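Search this board Advanced Go

Shop Floor & Staffing > Assembly cells
Posted in January by t_ostapchuk

Two-arm cell on tube frames, what happened to the job descriptions

t_ostapchuk
We assemble cloth-on-tube frames at the Drumton site. In the fall Skenilora put a two-arm cell on the pole step: pick up a tube, bring it to the frame, seat it in the collar. Cloth fitting and inspection are still done by hand. Before the cell, four people did the pole step. Now one person tends the cell and the other three moved to cloth fitting.

Hand time for the pole step was 64 seconds. The cell is slower than that when it runs clean. I'm not asking how to speed it up. I want to know how other shops wrote up the tender's job. Ours is graded as "machine attendant" and I don't think that covers the work.

hernit_maint
We run something similar at Hernitport, different product. Attendant is the right grade if the person loads, clears and restarts. If they change grip positions or taught points, it's setter work and should be paid as such. Which is it at your place?

t_ostapchuk
Both. On paper they call the setter. In practice the setter covers two buildings and the tender fixes it. The first batch was 500 frames and the log had 151 stops. The setter signed for 55 of them.

rissanen_line2
So 96 were cleared by the attendant. What were they? "Cleared" could mean pressing reset.

t_ostapchuk
The log doesn't separate them. Nesrin tended most of that batch and kept her own notebook. Her categories are: tube slipped in the fingers, tube at the wrong angle over the collar, cloth caught under the tube, cable in the way, other. She says resets with no adjustment were the smallest group. I've asked for the notebook to be accepted as a record. No answer yet.

fgilmartin
I'd push back on the grading argument. I went from hand assembly to tending a cell and it was easier on my shoulders from the first week. The old pole step was overhead reach all shift. If you load the attendant job up with setter duties to get the grade, you also get setter on-call and setter paperwork. Ask the people doing it whether they want that. Two of ours did not.

hernit_maint
She's already doing the duties. The only open point is whether it's written down.

fgilmartin
It is a separate point. If the duties are informal she can decline them. Put them in the job description and she can't.

sibelk
Cloth fitting here, same site as Tamara. One item missing from the first post: the three people who moved over came from a standing job with short reaches between bins to a job that is pinch grip all day. Nobody's hours were cut, which management repeats a lot. But the rotation is gone. We used to swap between poles and cloth every two hours. Now there is no pole work to swap into, so it is cloth for the full shift. I would take one session on the cell per shift if they trained more than one tender.

fgilmartin
Fair. I had assumed rotation was kept. Ours was, tending is one of the rotation stations and six people are signed off on it. That took most of a month, including the pendant course.

rissanen_line2
Second that. A single trained tender is also a production risk. What happens on Nesrin's day off?

t_ostapchuk
The cell is down on Saturday and the poles are done by hand. Which also means the hand skill is still needed and is no longer listed in anyone's job description.

hernit_maint
Put that in the same letter as the stop counts. It is a stronger point than the grade.

How are the fingers covered, by the way? We had bare pads and they slid on coated tube. Went to a knit sleeve and had to start listing sleeve changes as a tender task.

t_ostapchuk
Fabric on ours too. Sleeve changes aren't listed anywhere. Adding it.

I pulled four stills so people can see what the step consists of. The black sheet is there to keep the cloth clean and it wrinkles, so straightening it is another unlisted task.

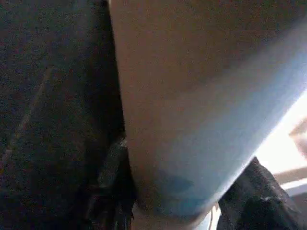
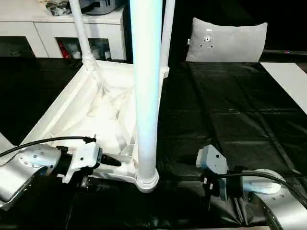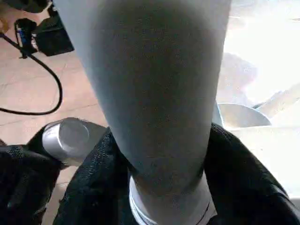
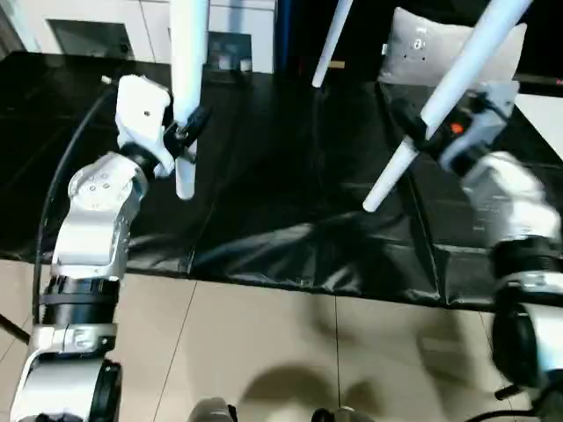 1 and 3 are wrist views, 2 and 4 are from head height. The frame and collar are in 2, the covered fingers show best in 3.

hernit_maint
Thanks. In 4 there's a tube in each gripper. Does the tender hand them over or does it pick from a rack?

t_ostapchuk
Tender stages them. Loading is the one thing the job description does mention.

r_kvaran
Safety rep at another site. Check whether "stages them" means reaching into the arm envelope, and whether the cell is stopped at that point. If the written procedure says stop and the rate assumes no stop, raise that first and on its own. Don't bundle it with pay.

sibelk
The written procedure says stop. I'll ask Nesrin what the rate assumes.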